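Kodadstead Home & Yard Board > Indoors > Furniture and Finishes
Thread: Refinishing a light wood table, oil or poly, please be gentle
October, thread started by mapleknee at 7:40 pm

mapleknee
I have a big light wood table that came with the house. The previous owners left it in the back room, I assume for the same reason they left the piano, namely that it doesn't fit through any door. The finish is worn through where people's elbows go and there's a gray patch at one end that I've been hiding under a bowl.

I want to redo the top. My spouse wants to buy a new table, and has a tab open with one for 300 dollars that I'm told is "basically the same." It has a drawer for a remote. We don't keep a remote near the table.

So: oil or poly? The table gets homework, bills, soup, and one cat who believes it's hers. I've read eleven guides and they agree on nothing except that I should have started with a different table.

gluepot_gary
Oil. You'll get a pile of people telling you poly. They're the same people who put plastic on their couches.

Sand to 120, vacuum, wipe, oil, wait, oil again, wait longer than you want to. When it gets scuffed you rub a little more in and carry on with your life.

tencoats
Plastic couch person reporting in. Water-based poly, matte, three coats. It has held up at our house through two kids and a fondue phase. Gary's way is lovely if you enjoy having a table as a pet.

Also do not sand to 120 and stop unless you like the look of a gravel road. Go to 180.

gluepot_gary
I stopped at 120 on my own kitchen table and it's smooth as anything. Go finer than that and you're polishing it shut and the oil sits on top sulking.

tencoats
180 is not polishing it shut. 180 is barely awake.

quietlathe
Before the annual grit war gets going, can we find out whether it's solid or veneer? If it's veneer you have very little to work with and both of these gentlemen will have you through it by lunch. Look at the underside and the end. If the grain lines on top carry on over the edge and down the end in a way that makes sense, good sign. If the edge has its own separate idea about grain, be careful.

mapleknee
I have been under the table. I found two pieces of gum from a previous civilization and a pencil mark that says "this side down," which is facing down, so somebody was paying attention.

The end grain does carry over. I'm going with solid. I bought the sampler pack of paper from Nigam for 13 dollars and it has one sheet of each grit, so everyone's favorite gets a turn.

oldporchlight
One sheet of each will do a cutting board. For a table that size you'll want a stack of the coarse one. The first sheet gums up with old finish in no time and after that you're just petting the table.

As for oil or poly, I'm going to be annoying and say hardwax oil. We did ours with it two years ago. Light wood stays light, it doesn't go that orange that regular oil-based poly does, and there's no plastic look. It took soup. It took a bike chain (not my bike).

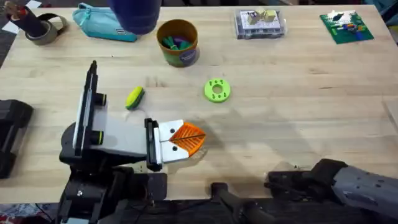

We put on two thin coats with a white pad and wiped off every bit we could. People leave it on thick because they paid for it, and then it's tacky for a month and they come on here to say the product is bad. The can told us 12 hours between coats and I gave it a full day. Our grain is pretty faint to begin with, and I was worried it would vanish altogether or go blotchy. It did neither.

If I had it to do again I'd have tested on the underside first. I tested on the top, in the middle, like a person with something to prove.

tencoats
That came out nice and pale, I'll give you that. My gripe with hardwax is the price. I paid 125 for a can at Kusteck that wasn't much bigger than a jar of mayonnaise. For that I expect it to come over and apply itself.

gluepot_gary
And I'll say again that it's oil. It says oil in the name. Welcome to the team, porchlight.

oldporchlight
It also says wax in the name and you've been rude about wax in at least four threads.

gluepot_gary
I've been rude about people who wax over poly. That's a separate grievance and I stand by it.

bracketwoman
Can I say a word for doing nothing? Clean it properly with a little dish soap in warm water, let it dry, hit the gray patch with oxalic acid, rinse, and look at it again in daylight. I've talked myself out of three refinishing jobs that way and my evenings are my own.

mapleknee
I like you. Is the acid as alarming as it sounds?

bracketwoman
Gloves, glasses, open window, don't sand it afterward until it's been rinsed well, and wear a mask when you do, the dust is nasty stuff. Follow the package. It takes out the gray from water and iron. It will not take out ink, or regret.

Keep the cat in another room.

mapleknee
The cat has been informed.

quietlathe
Seconding the acid, but do the whole top with it or you'll trade a gray patch for a pale patch shaped exactly like where you poured. I speak as the owner of a pale patch shaped like Ohio.

skisbridge_sue
We had ours done professionally by the shop out in Skisbridge, the one behind the tile place. 230 dollars for the top only, and they pick up. They sprayed a conversion varnish and it's very hard and very even and I have no feelings about it whatsoever, which after a summer of sanding in the driveway was what I was paying for.

mapleknee
Pick up is the problem, see above about doors. But 230 is under 300 and I'm going to mention that number at dinner.

skisbridge_sue
Ask if they'll come to you. They did a neighbor's stairs in place. You'd want to be out of the house for it, it smells like a nail salon inside a tire.

tencoats
Nobody has asked the real question, which is what goes on the table. All this talk of soup. Soup is easy. It's the stuff that sits. A wet can, a plant pot, a bottle of cleaner with a drip down the side that somebody sets down and forgets. That's what makes rings, and poly shrugs those off.

oldporchlight
Ours has things standing on it from breakfast on, and I've stopped policing it. I gave up on coasters the first winter. This one's on an average day for us, which is to say the wood is under there someplace.

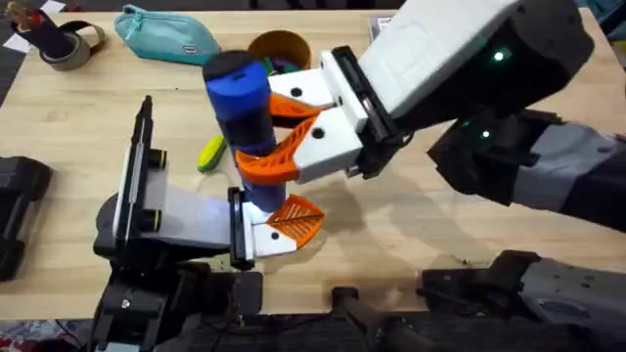

The table with the usual pile on it, tall blue one in the middle.

Rings, yes, I've had a couple. A gray pad with a dab of fresh oil and ten minutes took care of both. Try spot-fixing poly and see how you feel. You get a shiny island and then you're redoing the whole top out of spite.

tencoats
You scuff the whole top and put on one more coat. It's an afternoon. I'd call it a pleasant afternoon if it weren't for the company in this thread.

gluepot_gary
An afternoon plus cure time plus the cat hair. Poly is cat hair's natural habitat. I have a friend's coffee table to look at any time I start doubting myself, there's half a tabby in it.

mapleknee
This is now the deciding factor. I hadn't considered the hair. She sheds like she's paid by the pound.

quietlathe
Oil picks up hair too, you just wipe it off along with the extra. Give it a once-over by flashlight held low before you leave the room. You'll see every hair and every dry spot, and also every swirl you left by skipping a grit.

bracketwoman
Rags. Somebody say rags.

gluepot_gary
Rags. Anything with a drying oil on it, lay it out flat outside, away from the house, or put it in a metal can of water with a lid. Don't wad it up and toss it in the kitchen trash. They heat up on their own and can catch fire. It's the one thing tencoats and I agree on.

tencoats
Confirmed. Mark the date.

mapleknee
Update at 9:15 pm, a few weeks on. Did the soap. Did the acid over the whole top, with gloves and goggles, looking like I was about to rob a pool store. The gray is nearly gone. There's a faint cloud left at one end that I can find and guests can't.

Then I sanded. I went to 150, in the interest of peace, and I assume I've now made enemies of you both.

One coat of hardwax on as of tonight. I bought the small can and it went a lot further than I feared. I did test on the underside, right beside the gum.

tencoats
150 is a coward's grit.

gluepot_gary
For once he's right.

oldporchlight
Wipe off more than you think and stay out of there until tomorrow. How did dinner go, with the 230?

mapleknee
The tab is still open. The conversation has moved on to whether the piano could be refinished.

quietlathe
New thread for that please. Tell us if the top is veneer.

Recent in Furniture and Finishes
Piano stuck in back room, is it veneer (mapleknee)
White ring, mayonnaise method, did not work
Drawer that only opens in October
Wobbly chair, have already tried matchbooks
Wax over poly: the long argument, part 6
Kusteck store closing early for inventory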